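Last updated: 2024-04-08

Counting demonstrations is the wrong way to report a manipulation dataset

Papers on learning from hand-held gripper data usually lead with a single total. Ours did too: the Kastomitz set was announced as 3,579 demonstrations, and that was the figure people quoted back to us. It says little about what a policy trained on the set will do in an unfamiliar room.

When we split the set by location, 2,000 of the demonstrations came from one lab bench. A policy trained on those alone did worse in new rooms than one trained on 100 demonstrations from each of nine sites. The smaller set had fewer repeats but more variation in lighting, table height and background clutter.

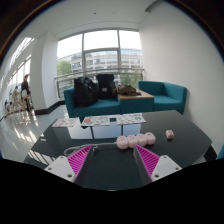 Wrist view from the hand-held gripper: power strip and small block on a dark, glossy tabletop, lounge behind.

Reflective surfaces and strong window light are a nuisance to label and track, and collectors tend to avoid them. I would weight them up. Keane's objection – that uncontrolled sites make failures harder to diagnose – is fair, but it argues for better site records. It does not justify going back to the bench.

My proposal is modest. Report demonstrations per site, list the surfaces, and hold out whole sites for testing. A total can go in the appendix.

Adjoa Aryee

Contact | © 2024 Clorkow | Back to top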